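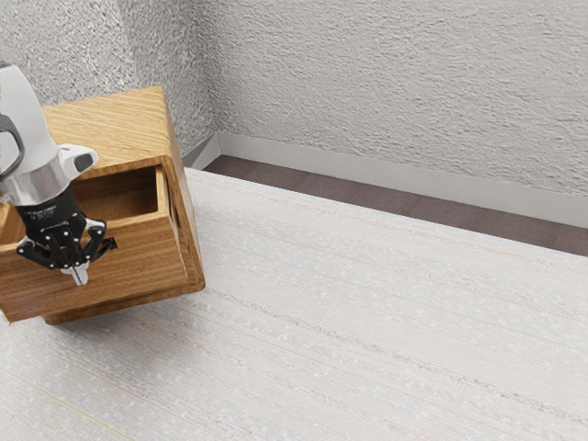
Re: Hand budget for the drawer work

Print this message | E-mail this message

Ezequiel Lozano wrote:
> Before I sign off on the Kitthorpe order I need to know why
> we want 2 hands and not one hand plus a plain gripper. The
> drawer task is still only in simulation. Can the second hand
> wait until October?

It can wait, but I would still order both now. The render is from the current drawer setup: white arm, black multi-fingered hand on the drawer front, drawer open. A plain gripper would probably do for a drawer with a knob. Ours has a flat front, and the next tasks on the list need fingers.

Llorente quoted 20 weeks on the hands, and Motiretti would not commit to a date. If we order one and it goes back for repair, the bench sits idle.

Smaller items:

- Wrist adapters, $541 each from Stelex. We need one per hand.
- Spare fingertip set, $211. One set is enough for the first year.
- Cabinet for the bench. I would buy a cheap one close in size to the model and leave the rug out of the budget.

The arm is already paid for, so please take it off the sheet. I still need a shipping figure from Llorente and will post it when I have it.

Contact the list owner | Copyright list members | Back to top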